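Rorkero Open-Frame Equipment Rack: Product Review
Prepared by the Equipment Evaluation Office, Clirkinari
15 November 2025

Summary

The Rorkero open-frame rack is a two-post-style floor rack intended for small offices, training rooms and branch sites. Our office purchased one unit at the regular price in September and has used it since then as the main rack in a training room where staff learn to install, cable and replace network equipment. The rack is recommended for light and moderate use. It is not recommended for locations open to the public, or for any site where noise or dust must be controlled.

Purpose of the Review

Clirkinari maintains a list of approved furniture and fittings for its branch sites. Until this year the list contained a single rack, the Mastine closed cabinet, which has served well but is heavy, deep and difficult to fit through older doorways. Several sites asked for an open alternative. The Rorkero was selected for evaluation on the basis of price and availability. A second candidate, from Chaudhry, was withdrawn from sale before an order could be placed and is mentioned below only where its published instructions were useful for comparison.

Delivery and Packaging

The rack arrived flat in one long carton. The carton was intact, but the inner foam had broken into small pieces, which had to be swept up before work could begin. All parts listed on the packing slip were present. The hardware was supplied in a single unlabeled bag, with the frame bolts and the equipment screws mixed together. Sorting them took 15 minutes. Mastine packs its hardware in separate marked bags, and we would like to see the same from Rorkero.

No tools are included apart from one hex key. A larger wrench is required for the base and should be on hand before the carton is opened.

Assembly

The printed instructions consist of one folded sheet with drawings and very little text. The drawings are clear for the uprights and poor for the base. In particular, the sheet does not state which face of the base plate should point forward, and our first attempt had to be taken apart. The Chaudhry instructions, which remain available, devote a full page to this step and could serve as a model.

Two people are needed. One holds the uprights while the other fastens the base, and the bolts should be left slightly loose until the frame has been checked with a level. With two people working at a normal pace, the second and correct assembly took 30 minutes.

Once tightened, the frame was stable on a level floor. There is some movement at the top if the rack is pushed by hand when empty. This became much less noticeable after the heavier equipment was installed in the lower positions. Sites that intend to mount heavy equipment near the top should anchor the base, for which holes are provided. Anchors are not supplied.

Mounting and Access

The rails are the strongest feature of the product. The square holes are cleanly cut, and cage nuts seat firmly without excessive force. A few holes near the bottom of the left rail had a thick coat of paint and needed light filing. We consider this a minor fault, though it should not occur in a new product.

Position numbers are printed in white on both rails. This is of great practical value in a training room. An instructor can ask a group to mount a shelf at a given number, and each side can be checked at a glance before any weight is placed on it. On the Mastine cabinet the numbers are stamped into the metal and painted over, and trainees regularly mount equipment one hole out of line. Since the Rorkero was put into use, this error has become rare.

Access from the front and the sides is excellent. There are no doors to remove and no panels to store. Equipment can be lifted into place by two people standing on opposite sides, which is awkward with a closed cabinet. The open design also allows a full group to observe while one person works.

Use in the Training Room

The rack stands on a plank floor directly behind the work table. We initially placed it against the far wall, but instructors found that too much time was spent carrying parts back and forth. With the table in front, cables and small parts can be laid out within reach of the rails. Sites adopting this layout should cover the table top. Equipment placed on bare wood will scratch it, and packing paper saved from deliveries is a sufficient cover for most exercises. It can be replaced whenever it tears.

Our usual arrangement places a Netgear switch above a Dell rack server. The switch sits at a comfortable height for patching, and its ports can be reached from the table side without leaning over other equipment. Trainees begin with a single cable and are asked to seat one end in the switch before routing the other.
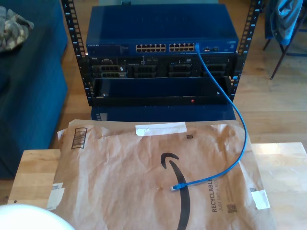
Cable handling is the area in which the Rorkero is weakest. No rings, bars or hooks are supplied, and the rails offer no obvious place to fasten a cable other than the mounting holes themselves. For a training exercise with one or two cables this is acceptable. For a working installation it is not, and the cost of cable guides should be included in any comparison with the Mastine cabinet, which has them built in. We also recommend that cables be ordered in a bright color for training purposes. Blue has proved easy to follow against black equipment, and faults in routing are noticed sooner.

Noise and Dust

An open rack does nothing to reduce the sound of the equipment mounted in it. Instructors reported that normal conversation was possible at the table, but that longer sessions were tiring when the equipment was under load. Sites with a shared office should consider this carefully.

Dust is the second concern. The room is cleaned on a regular schedule, and the upper surface of the highest unit still requires wiping between sessions. A plain blank shelf fitted above it would help.

Finish and Durability

The black finish has held up fairly well. There is light wear around the mounting holes used most often, as would be expected from repeated fitting and removal of cage nuts. The printed numbers remain legible on both rails. No bolt has worked loose, although our practice is to check the base at the start of each course - a habit we would advise for any rack that is loaded and unloaded frequently.

Price and Support

The unit cost 300 dollars with delivery, well below the current price of the Mastine cabinet. Cable guides and anchors will add to this figure. We contacted Rorkero once, to request a replacement for a bolt with a damaged thread. The reply was courteous, and the part arrived in the following week without charge.

Recommendation

The Rorkero open-frame rack is approved for training rooms and for locked equipment rooms at branch sites. It is not approved for reception areas, shared offices or storerooms with heavy dust. Sites should order cable guides at the same time as the rack and should arrange for two people to be present for assembly.

Requests for the rack should be submitted on the standard furniture form, quoting list entry 1744. Sites that already hold a Mastine cabinet in good condition are not eligible for a replacement under this entry, but may request the Rorkero as an additional unit where floor space permits.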